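挡拆防守的记录口径，以及我们为什么改回沉退

2019年3月16日　分类：篮球 / 防守

上一篇写的是进攻端的落位，后面有人留言问防守怎么记。拖到现在才写，主要是口径改过一次，前后的数据对不上，我花了不少时间把旧的部分重新标了一遍。下面的内容针对我们这种水平的业余联赛：没有专职录像师，没有分析师，只有一台架在看台高处的摄像机，加上我赛后用表格软件逐回合填写。职业队的做法可以参考，但很多前提在我们这里不成立，后文会提到几处。

先说样本。本文用到的是对 Pevdale 和对 Vernon 的比赛，合计约70个有效的挡拆回合。有效的意思是：持球人使用了掩护，并且这次掩护迫使至少一名防守人作出选择。假掩护、提前下滑、持球人拒绝掩护后防守没有任何反应的，不计入。样本小，这一点不需要提醒，我在每个结论后面都会写明它能撑到什么程度。

一、口径

旧口径只有一列，叫“防守方式”，填沉退、延误、换防、夹击之一。用了半个赛季，发现同一个回合两个人看会填出不同结果。原因在于这几个词描述的是不同层面的东西。沉退讲的是掩护人的防守者站在哪里，换防讲的是两个防守人最后各自对谁，夹击讲的是球被几个人包围。一个回合完全可以先沉退、再因为持球人突得太深而换防，只填一格就必然丢信息。

新口径拆成下面几列：

掩护位置。弧顶、侧翼、底角上方，以掩护人双脚站定时的位置为准，不以掩护发生前的落位为准。移动掩护按照身体接触发生的瞬间记。

掩护角度。掩护人后背朝向篮筐、朝向边线还是朝向中线。录像角度不好的时候这一列很难填，允许留空，不允许猜。

掩护人防守者的深度。以持球人越过掩护的瞬间为准，分为平齐、低于掩护一步以内、罚球线附近、罚球线以下。

持球人防守者的路线。挤过、从后面绕过、被挡死。被挡死的定义是越过掩护之后，防守者与持球人的距离大于一臂，并且之后两次运球内没有恢复。

弱侧第一协防人的动作。不动、向篮下收一步、完全进入禁区。这一列后来证明最有用，放到后面讲。

结果。这一列记的是第一次实质威胁出现在哪里：持球人投篮、顺下人接球、外弹人接球、弱侧空位、失误、重新组织。得分与否另记一列。这两列一定要分开，业余比赛的投篮命中率波动太大，把得分当作防守质量的判断依据，结论几乎每周都要推翻。

填表时每个回合先以正常速度看一遍，再逐帧看越过掩护的那一瞬间，最后看弱侧。顺序固定下来以后，漏填的格子少了很多。以前我是直接暂停在掩护处，弱侧的情况靠回忆，误差很大。

表格本身没有什么特别之处。我试过用 Folari 做标注，它的时间轴跳转比手动拖进度条方便，但是导出时自定义列的顺序会被打乱，每次都要再整理，后来还是退回到手填。如果哪位读者知道怎么固定导出顺序，请留言。

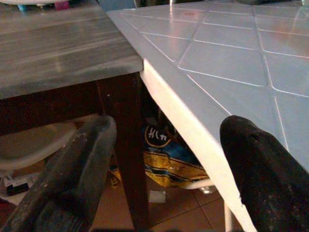 两张桌子之间的空当

二、为什么一开始用的是延误

赛季初我们用的是所谓的硬延误：大个子在掩护处横跨出来，肩膀与边线平行，逼持球人向后或向外多运几步，等后卫挤过来之后再回追自己的人。选择这个方式的理由是我们的大个子脚步不慢，后卫普遍偏矮，在掩护后面追防投篮的能力有限，所以希望在掩护处就把球停住。

理论上延误对弱侧的要求是：大个子跨出去的这段时间，顺下人由弱侧低位的人先看住，弱侧另一名防守人同时兼顾两名外线进攻人。也就是说，在球被停住的那一两秒里，其余三个人要防四个人。职业队能做到，是因为每天都在练轮转，而我们每周的训练时间有限，其中还有一部分要留给五对五。

对 Pevdale 的那场，问题暴露得很完整。对方的控卫并不试图突破延误，每次看到大个子跨出来，就提前把球交给站在罚球线一带的另一名内线，由他作为中转点再传顺下人。这个打法在教材里叫短传中转，没有新意，但我们在弱侧没有预案。我在表里翻了一遍，凡是“掩护人防守者的深度”填平齐的回合，第一次实质威胁多数落在顺下人接球或者弱侧空位，很少落在持球人自己身上。延误确实停住了球，只是把问题转移给了后面的人。

这里需要做一个区分。延误失败有两种，一种是大个子出来得晚，持球人从他外侧或者从两人之间的缝隙直接穿过去；另一种是大个子做得没有问题，是轮转没有跟上。前者是个人技术问题，后者是体系问题，训练内容完全不同。旧口径下这两种都记作“延误，失分”，看不出差别。重新标注以后才知道，我们的大个子被直接穿过的次数其实不多，之前更衣室里对他的批评大部分不成立。

缝隙的问题单独讲一下。延误时大个子与后卫之间允许存在的空当，取决于持球人换手的速度，不存在一个固定值。我们教的标准是：大个子内侧脚要踩在掩护人外侧脚的前方，这样即使后卫还没有到，缝隙也是斜的，持球人要穿过去就必须先改变方向。内侧脚落后半步，缝隙就变成正对篮筐的，任何人都能过。录像上判断这只脚的位置比判断身体朝向容易得多，建议优先看脚。

三、改为沉退

改动是 Elfriede Brinkmann 提出来的。她带过很多年青年队，现在偶尔来看我们训练，看完一堂课后给了一页纸的意见，其中一条是：先把弱侧从轮转里解放出来，再谈别的。她的意思是，在弱侧的反应还没有形成习惯之前，不应当采用任何一种必然要求弱侧轮转的防守。按照这个标准，硬延误和夹击都排除，剩下沉退、平换，以及介于两者之间的一些变化。

平换我们试过一次训练，身高差太大，换完以后对方只要把球吊给内线就可以了。于是选择沉退。

沉退的要点写在下面，和一般教材的说法略有出入，出入的部分是按照我们的人员调整过的。

掩护人的防守者站在罚球线以下一步，不能更深。很多队沉到合理冲撞区前面，理由是护筐，但是那样持球人在罚球线可以从容急停，后卫从后面追上来也干扰不到。站在罚球线以下一步，持球人急停时面前已经有一只举起的手。

身体朝向以同时看到球和顺下人为准，外侧脚略微在后。不要求他封盖，要求他拖延，直到后卫回到持球人身侧或身后。

持球人的防守者必须挤过，不允许从后面绕。这是沉退里最消耗体力的位置，也是最容易偷懒的位置。绕过一次，大个子就要独自面对持球人，整套防守等于取消。挤过的技术细节是提前抬起靠近掩护一侧的手臂，先把前脚伸到掩护人脚前，再把髋部带过去。先伸肩膀的人基本都会被挡死。

弱侧第一协防人向篮下收一步，不再多。眼睛看顺下人，手放在传球路线上，脚仍然保持可以回到自己人面前的距离。收一步与完全进入禁区的差别，就是能不能在底角传球飞行的时间里回去。
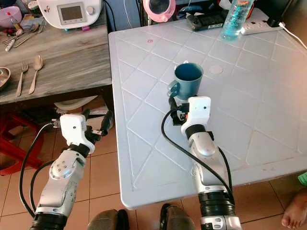 这里的“一步”在训练中经常引起争论，因为每个人的步幅不同。后来统一的办法是在地板上贴胶带，弱侧协防人无论如何调整，外侧脚不许越过胶带。贴了几堂课以后撤掉，多数人的位置能保持住，少数人会慢慢往里走，需要重新贴。胶带的位置不要贴得太精确，它只是提醒，比赛里进攻人的落位会变，协防的位置也应当跟着变。

沉退的已知弱点有两个。一是持球人在掩护后方直接起三分，二是掩护人外弹。对第一种，我们的处理是接受一部分，只要后卫挤过并且从身后伸手，就算完成任务。业余联赛里能稳定投运球三分的控卫很少，遇到了再单独改。对第二种，规则是由弱侧靠近弧顶的防守人先假扑一下，大个子回追，假扑的人立刻退回。假扑只伸手、不移动重心，移动重心就会变成真轮转，又回到之前的问题上。

四、对 Vernon 的检验

对 Vernon 是改动之后第一次正式比赛。Vernon 的挡拆频率比 Pevdale 高，但多数发生在侧翼，而且掩护角度比较平，后背朝向边线。侧翼挡拆对沉退来说更好处理，因为边线本身限制了持球人的方向。所以对比的时候不能把两场直接放在一起，必须按掩护位置分开看。

分开之后，弧顶挡拆的部分剩下的回合很少，只能说趋势：顺下人直接接球的情况明显减少，持球人在罚球线附近出手的情况增加。这正是沉退要交换的东西，用效率较低的中距离换掉篮下。侧翼部分样本稍多，最明显的变化是弱侧协防人的动作，“完全进入禁区”从经常出现变成偶尔出现，相应的底角空位也少了。

全场有6次大个子沉得过深，全部集中在第三节后半段以后。看录像，脚步没有变慢，是他开始用后退来代替滑步。滑步需要持续降低重心，累了以后自然会站直，站直以后只能后退。这个问题靠讲解没有用，只能靠换人时机。我的建议是下一场把他的轮换提前，哪怕比分接近也要换下来。

后卫挤过的完成情况好于预期。被挡死的回合里，有3次是掩护人移动犯规没有吹，这部分我在备注里单独标出来，不计入后卫的失误。裁判尺度属于外部条件，教练可以据此调整，但不应该算到球员头上。

还有一个旧口径看不到的现象。Vernon 在下半场开始用二次掩护，即第一次掩护没有形成优势，掩护人原地转身，再从另一侧挡一次。沉退面对二次掩护时，大个子本来就在后面，横移的距离很短，所以压力几乎全部在后卫身上：他刚挤过一次，又要反方向再挤一次。我们没有专门练过，当时的应对是第二次改从掩护下面走，效果还可以，原因是对方控卫第二次出来的位置已经很远。我暂时把这条写进规则：二次掩护发生在三分线外一步以上，允许后卫绕过。如果发生在三分线以内，仍然必须挤过。

表格里因此又加了一列，记录是否为二次掩护。加列之前的比赛我没有回头补标，请后面查数据的人注意这一点。

五、训练安排

目前每堂课拿出固定的一段来练沉退，顺序如下。

先是二对二，只在弧顶，进攻方只允许突破和顺下，不允许外弹。目的是让后卫把挤过做扎实。防守方连续守住5个回合才下场，守不住就继续。这个数字定得略高，体力下降之后才看得出挤过的质量。

然后是三对三，加一个弱侧底角。进攻方可以传底角。弱侧协防人只练收一步和回去，教练站在边线喊位置，不喊名字。刚开始喊名字，结果被喊到的人动作变形，没有被喊到的人就不动了。

之后是四对四，放开外弹，练假扑。假扑的人如果移动了重心，当次回合算进攻方得分，不管球进没进。

最后才是五对五，不限制进攻方式，全部按照比赛规则。这一段我只记录，不打断，结束以后挑一两个回合讲。讲得太多记不住，下一次仍然是同样的错。

Lindemann 体育馆的晚间时段现在和另一支队伍共用，半场训练的时候居多，所以退防衔接挡拆防守的部分一直没有机会练。这部分是目前最大的缺口。对方在快攻未果之后立刻打的拖车掩护，我们的大个子往往还没有退到罚球线，谈不上沉退，只能临时换防。我看过的几次都不算好，但没有形成规则之前也没有办法评价谁对谁错，表里统一填“未落位”。

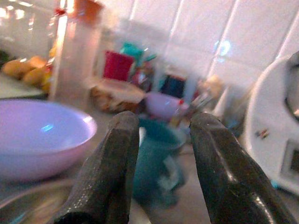 宽口浅碗，浅粉紫色

六、几个留言的回复

有读者问，为什么不用联防绕开整个问题。联防并没有绕开挡拆，对方仍然可以在两名防守人的接缝处做掩护，只是责任归属变得更模糊。在责任归属还没有讲清楚的阶段使用联防，会把错误藏起来，表格也更难填。我们留了一套二三联防，用于界外球之后的个别回合，不作为主要手段。

有读者问，沉退是否意味着放弃对球施压。施压与沉退不冲突。掩护到来之前，后卫仍然要贴近持球人，逼他把球运向弱手一侧。需要注意的是，贴得太近而看不见掩护，就需要大个子提前喊话，喊的内容是方向，只喊“掩护”没有信息量。我们规定的喊法是“左”或者“右”，以后卫自己的左右为准。这一点说起来简单，实际混乱了很久，有人习惯以进攻人的左右为准，有人以场地的左右为准。

还有人问能否分享表格。模板可以，填好的数据不行，里面有对方球员的个人倾向，本队也还要继续打这两个对手。模板里各列的定义就是第一节写的那些，自己建一张也很快。

后面的计划是把剩余的比赛按照新口径继续标下去，到5月赛季结束时再看一次。届时弧顶和侧翼应该可以分开讨论，二次掩护恐怕还是不够。拖车掩护如果能借到全场时段，会另写一篇，先从大个子退防时跑哪条线路开始。

补充一点更正：上一篇里我把牛角落位右侧的起始站位写成了底角，应为肘区，图示是对的，文字错了，已经改过来。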